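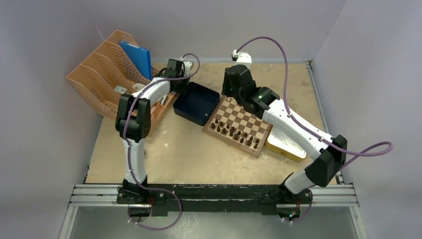
Two robot arms over a work table, with an orange desk organiser and a dark navy box within reach.

Who Gets the Votes? A Study of Running Order in a Student Singing Contest

Media and Audiences, second-year project report
Submitted 14/05/2019

1. Why I picked this

I have watched talent shows with my family for as long as I can remember, and the argument on our sofa is always the same. My mum thinks the act that sings last has a huge advantage. My brother thinks the public votes for whoever they liked in week one and never changes its mind. I wanted to find out which of them was closer to the truth, and the Luver Song Night gave me a brilliant chance to try.

Luver is the yearly singing contest held in Hirkamholm. It has two live heats and a final, and the audience in the hall votes by paper slip at the end of each night. The organisers kindly let me have the totals for both heats and the final, as long as I left out the names of the singers. I have called them Act A, Act B and so on (the duo that won is Act F, and I will try not to go on about how good they were).

2. What I did

I sat through all three nights with a notebook, which was no hardship at all! For every act I wrote down the place in the running order, whether the song was fast or slow, whether it was a cover or their own, and how long the clapping went on. I timed the clapping on my phone.

At the final I also handed out a short questionnaire in the interval and got 70 back. It asked people which act they remembered best so far, whether they had come to support someone they knew, and whether they had already made up their minds. I made the form in Butano, the survey tool we used in the autumn module, and then printed it out, as the signal in the hall is hopeless.

3. The heats

The first heat went exactly the way my mum would have said. Act D sang last, did a big ballad with a key change, and topped the vote easily. The second heat was much messier. The closing act came fourth, and the winner was Act F, who were on second with a song they had written themselves. People were still humming it at the bus stop.

Putting the two heats together, singing late helped a bit, but an act's place in the order told me far less than the length of the clapping did. The acts with the longest applause were nearly always the acts with the most votes. I had expected the clapping to be just good manners, so this was a lovely surprise.

4. The final

There were 900 votes cast in the final, and the top two acts were then asked to sing again before a second vote. Act D brought back the ballad. Act F did their own song from the heat, only faster, with the whole back row on its feet by the second chorus.

Act D had led the first vote. In the sing-off Act F overtook them and won by 34 votes. Act F also sang second in the sing-off, so my mum is claiming this one too.

The questionnaires tell a slightly different story. Most people who had come to support a friend said at the interval that their minds were made up. Those without a friend on stage were mostly undecided, and the act they remembered best was usually one with its own song. I think these undecided people are the ones who swung the result, though I can't prove it from paper slips.

5. Problems

Three nights is a very small sample. I also knew one of the singers from school, and I may have stopped the timer late when she was on. The questionnaire should have had a second page for after the result, and I would love to know how many people changed their vote between rounds.

My reading was mainly the Balogh handbook on audience surveys, which was great on wording questions and has very little on live events.

6. Next time

The Luver juniors hold their own contest in June and I have already asked if I can go along. They draw the running order out of a hat, so I can compare it with the main contest, where the organisers choose it. I plan to use the same notebook layout, a proper stopwatch and a shorter form.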